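Harnska Soup and Broth Recipes: data card

Version 2, updated in September
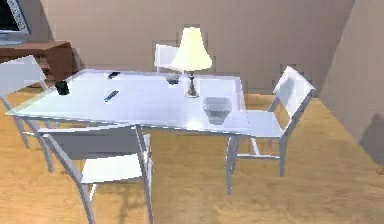
Harnska is a set of 2,416 home recipes for soups, broths and stews, stored as one table with a row per recipe. The recipes were typed in from handwritten cards and church cookbooks collected in and near Oredmont. It is meant for work on ingredient parsing, unit conversion and recipe search.

Files

recipes.csv - one row per recipe
ingredients.csv - one row per ingredient line, joined on recipe_id
units.csv - lookup table, 71 units and their spellings
CHANGES.txt - edits by version

Fields in recipes.csv

recipe_id: integer, stable between versions
title: as written on the card, spelling kept
base: one of meat, poultry, fish, vegetable, milk, unknown
servings: integer, blank if the card gives none
simmer_min: total simmering time in minutes
steps: free text, line breaks replaced by a vertical bar
source_type: card or book

Fields in ingredients.csv are recipe_id, line_no, raw_text, quantity, unit and item. The raw_text column holds the line as typed. The other three were filled by the Vitix parser and then checked by hand for recipes from cards. Book recipes were not checked, so expect errors there, mostly in lines such as "1 can (large) tomatoes".

Known problems

Many cards say "cook until done." In those rows simmer_min is blank, not zero. Version 1 used zero, and any averages made from it will come out too low.

"Cup" may mean a teacup in the older cards. We did not try to correct this.

Bean and lentil soups are over-represented. Cold soups are rare. Noodle soups are filed under the base of the broth, so a search on title works better than a search on base.

Near-duplicates are kept. The Schwerdtfeger dumpling soup appears under several titles with small changes in the flour.

Splits

No train or test split is supplied. For quick checks, sample_50.csv holds 50 recipes drawn from the hand-checked rows.

Loading

All files are UTF-8, comma-separated, with a header row. Fractions are stored as decimals in quantity and left alone in raw_text.

Corrections

Send the recipe_id, the field and the new value. Fixes are merged on the first Monday of the month and listed in CHANGES.txt.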